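Laundry-folding robots get a home trial in Dindalberg

Can a machine put away your clean clothes yet? A trial under way in Dindalberg is giving the best answer we've had so far, and it is a happy "sort of."

The project is run by Dromeck, a small robotics firm, together with Rodrigues, a company that manages furnished rental apartments. Since December the two have been sending a two-armed robot into real bedrooms, kitchens and hallways to try the jobs that eat up a weekend: folding shirts, clearing counters, pairing socks, making beds. By the end of last month it had made 454 attempts at folding a single piece of clothing. Dromeck counts 353 of them as good enough to go straight into a drawer.

Two years ago the firm's best machine needed a flat table, bright lamps and a T-shirt laid out by hand before it would even start. Now it works in a regular room with whatever daylight comes through the window, and that is a huge step!

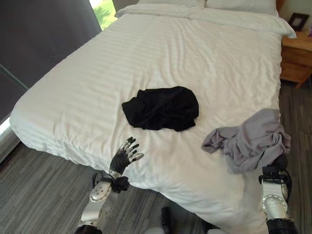

Clothes are still one of the hardest things you can hand to a robot. A plate keeps its shape when you pick it up, but a sweater turns into something new every time it is touched. Sleeves hide under collars, hems curl, and the machine has to work out which bit of cloth is the edge. Color matters too. A black garment bunched up on a white duvet is easy enough to find, but the folds inside it are much harder to read, while light gray on white gives the cameras a softer outline to work with. Dromeck's team says dark knits were behind a good share of the failed folds.

Then there is speed. The robot takes 165 seconds on a typical shirt, and most of us would be through half the basket by then. Fitted sheets are not part of the trial at all (no surprise to anyone who has fought with one).

Kitchen work is going better. Cups, bowls and boxes are put back on the right shelf nearly every time, and the robot has learned to leave a drawer alone when it feels stuck – a skill some humans could use.

On the shop floor, a sister project at the Flernlow clothing warehouse has the same model sorting returns into bins by size. That work is simpler, with good light and no furniture to steer around, and the machine has handled about 2000 items there with a person checking each bin.

The Dindalberg trial goes on through spring. Next up are bath towels, pillowcases and, if the new wrist joints arrive on time, clothes hangers.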